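# How to run a pay-what-you-can community supper out of a borrowed hall

We served our first Killitz Hall supper to a room full of strangers with one working oven and a rice cooker somebody's aunt had sworn by since college, and I have been hooked ever since! If your neighborhood has a hall with a kitchen, you can do this. I'll walk through how we set ours up, including the parts we got wrong.

## Get the hall first, then the menu

Ask for the same evening every month and get it in writing, even if it's only an email. Ask what the rent covers. Ours includes the stove and the chairs but not the dish soap, and we found that out with a sink full of pots.

Next, call your county health office. Rules for free and donation meals vary a lot from place to place, so tell them exactly what you plan to cook and where. The woman I spoke to was wonderful and emailed me a checklist before we'd even hung up.

## Cook two things well

Two mains, one of them vegetarian. That's it! Hằng Hồ talked me out of a five-dish opening night, and I still thank her for it. Pick food that holds its heat and stretches:

- bean chili with cornbread
- chicken and rice
- lentil stew
- baked pasta (make more than you think, it always goes)

Write the ingredients on a big card and stand it at the start of the line so people with allergies can read it before they pick up a plate. 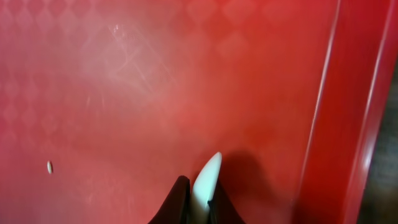 Keep the line moving in one direction, with the drinks on a separate table at the far end of the room. We had them next to the bread the first time and the whole thing jammed up, everybody very politely waiting for everybody else.

## Put the money somewhere quiet

Use a box with a lid and a slot, near the coats, where no one is standing over it. Skip the suggested amount. We worried about this part the most, and by June the box had taken in $2,631, enough for groceries and rent with a little left for a second rice cooker.

Count it with another person, write the total down before you leave, and both sign.

## Set the tables so people talk

Push the tables into long rows. Small round ones look lovely, but families sit down as a family and stay that way. With long rows you end up passing the hot sauce to someone you've never met, and off it goes from there.

Open the doors 20 minutes before you serve. Put out water and something to nibble, and ask early arrivals if they'd like to help fold napkins. Lots of them do!
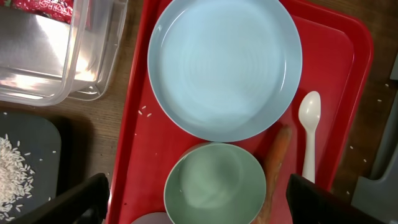 Modupe Dauda wrote in to say that her group tried long rows too and had to leave a wide gap halfway down, so that people using wheelchairs or pushing strollers could get across without going all the way around. She also puts the kids' food out first, which buys the parents a hot meal.

I've stolen both ideas. Measure the gap with the chairs pulled out, with people sitting in them if you can.

## Before you lock up

Box the leftovers while the food is still hot enough to be safe, get them into the fridge or out the door with someone, and label every lid. Wipe down, sweep, check the burners, take the trash with you if the hall has no pickup. Then text everyone who helped the date of the next one while they're still in a good mood.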